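Liste de contrôle avant mise en service : cellule de préhension Verine, modèle simulé et pince
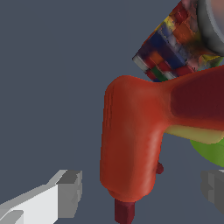

Rodrigo Bermúdez
Technicien de maintenance, atelier Sunach

Contrôle du 6 février 2018. Les points sont à faire dans l'ordre. Pour chaque point j'écris le résultat et, si nécessaire, un commentaire pour le collègue qui prendra la suite.

1. Chargement de la scène
Résultat : conforme
La scène se charge sans message d'erreur. La perceuse rouge, l'objet vert et le cylindre à carreaux de plusieurs couleurs sont présents. Le fond reste uni, comme demandé dans la procédure.

2. Position de départ de la pince
Résultat : conforme
Les deux doigts se trouvent de part et d'autre de la poignée, sans contact avec elle. Il faut vérifier l'espace libre des deux côtés avant de donner l'ordre de fermeture. Si un doigt touche déjà, on revient à la position d'origine et on recommence le point 2.

3. Forme des doigts
Résultat : conforme avec remarque
Le modèle des doigts est celui de la version Flaltunetti, avec des faces plates. Sur la cellule réelle, nous avons monté les mêmes doigts en octobre. La remarque concerne le bloc du bout : sa cote dans le fichier n'est pas encore signée par le bureau d'études. Je laisse donc le point ouvert.

4. Zone de prise
Résultat : conforme
La prise doit se faire sur la poignée. Attention à la gâchette, qui dépasse sur le côté droit de la poignée dans cette vue. Le point de prise enregistré ne doit pas être mis sur elle. J'ai contrôlé la valeur dans le programme 881 et je n'ai rien modifié.

5. Objets voisins
Résultat : à revoir
Le cylindre à carreaux est incliné derrière la perceuse, au-dessus d'elle. Pour la fermeture des doigts il ne pose pas de problème. Pour la montée du bras, je préfère qu'on refasse le calcul de collision avec une trajectoire plus lente. Même demande pour l'objet vert.

6. Cycles à vide
Résultat : conforme
500 cycles d'ouverture et de fermeture, sans objet. Deux arrêts pendant la série, tous les deux à cause du délai de communication, qui était réglé trop court. Après correction du délai, j'ai relancé la série complète et il n'y a plus eu d'arrêt.

7. Cellule réelle, pince démontée
Résultat : conforme
Vis de fixation resserrées au couple de la fiche. Guides nettoyés avec un chiffon sec, puis graissés légèrement. Ne pas mettre de graisse sur les faces intérieures des doigts. Le câble du capteur présentait une petite usure près du collier, j'ai déplacé le collier et je demande de regarder de nouveau cet endroit à la prochaine visite.

8. Arrêt d'urgence et porte
Résultat : conforme
Essayés tous les deux, bras en mouvement à vitesse réduite. Le redémarrage demande bien l'acquittement au pupitre.

Points restant ouverts : 3 et 5. Tant que le point 5 n'est pas fermé, la cellule travaille seulement en vitesse réduite. La feuille imprimée est dans le classeur Verine, à côté du pupitre. Merci d'écrire les corrections sur la même feuille et de ne pas en commencer une nouvelle.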